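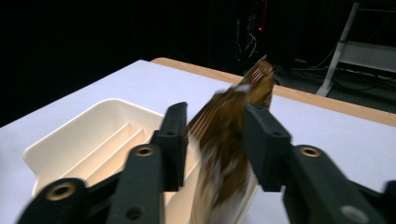 Ticket 942: Stiriden hand gripper, open day table, pouch slips during lift

Status: closed, follow-up in February
Opened: Saturday, December 31, 2022
Site: Pludix demonstration room
Component: Stiriden two-finger gripper, black pads

Reported problem

Visitors doing the pick-and-place task lost the snack pouch between lift and set-down. The soap dish on the same table gave no trouble. 69 attempts with the pouch were logged before lunch, 11 of them ended in a drop.

Checks

1. Pad screws. Both tight. No play at the linkage pins.

2. Closing travel. Pads meet evenly along the full face. Left and right arms move together.

3. Pad face. Bare printed plastic, no liner. Wiped with alcohol, let dry, tried again. Slightly better for a few lifts, then the same.

4. Grip position. Most drops followed a grip close to the crimped seal. The contents settle away from the seal and the pads end up holding two layers of film. Gripping at mid-height held every time we tried it.

5. Speed. Fast lifts make it worse. The pouch swings and works its way out from the bottom of the pads.

6. Logging. Muvlow recorder ran without gaps, file 586 is a clean example of a seal-end drop. Recorder ruled out. 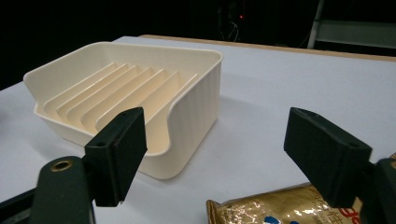
Fingers open, pouch in front, soap dish behind it.

Cause

Grip point too close to the seal, combined with smooth pad faces. No fault in the linkage.

Action taken

Changed the instruction card to read "Close on the middle of the bag, lift slowly." Moved the pouch start mark a hand's width toward the visitor - people were reaching for the near edge and closing on whatever they met first. The dish stayed where it was.

Two drops in the afternoon session, both at the seal end.

Open items

- Rubber pad liners requested from Stiriden. Fit before the February visit.
- Spare pouches: buy at Meijer, same size. Replace a pouch once the film is badly creased.
- Add the soap dish to the printed task list. It is missing from the current version.

Closed by: Pludix demo support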